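Search this site All topics Go

How are ties handled in a reader-vote music award?

August 2021 - posted by Ekrem Çetinkaya
2 min read

I run the results page for the Lumemon listener awards, a small annual music poll. Voting opened in February and 3,459 valid ballots came in. Each ballot ranks up to three acts. First place scores three points, second place two, third place one.

In Best Live Act, Drandness and Barrera both finished on 402 points. Our rules say "the act with the most points wins" and nothing else about it. The label for one act wants a joint award. The other has asked for a recount. 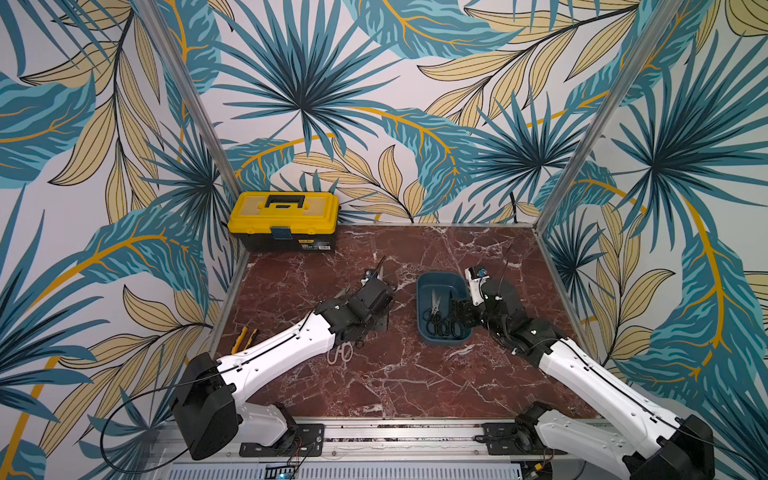 I have already run the recount twice from the exported ballots and the totals match. Duplicate email addresses were removed before the first count. What do other polls do at this point, and can a tiebreak be applied after voting has closed?

Kadex

The usual method is countback. Compare the number of first-place votes each act received. If those are equal, compare second-place votes. With three-two-one scoring, two acts on the same total can have very different profiles: one act may have a smaller number of strong supporters, the other a wide spread of third places.

The problem is timing. A countback rule written after the totals are known will favor one act, and whoever writes it can see which. If your published rules are silent, I would declare a joint win this year and add the countback clause before the next poll opens. Put it in the same paragraph as the scoring, and state whether a ballot with only one act listed counts at full value. Half the disputes I have seen come from short ballots. 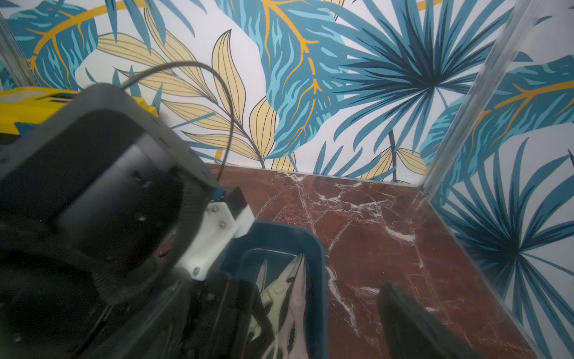 Publish the point breakdown by rank along with the result. A plain table is enough, with one row per act and one column per rank. For the header we stopped using stage photos, which every label wants approved, and went with flat color instead. The matte black and white of the gripper and its bracket, with a little of the blue from the connector, would do fine as a palette. Keep the table text black on white so it prints.

Barrera fan 12

Joint award. Our college station had this and they just made two trophies. Cost another 50 dollars I think. Nobody complained.

Ekrem Çetinkaya

Thanks. Joint award it is, and the countback clause goes into the draft rules. Short ballots were counted at full value - I will add that line too.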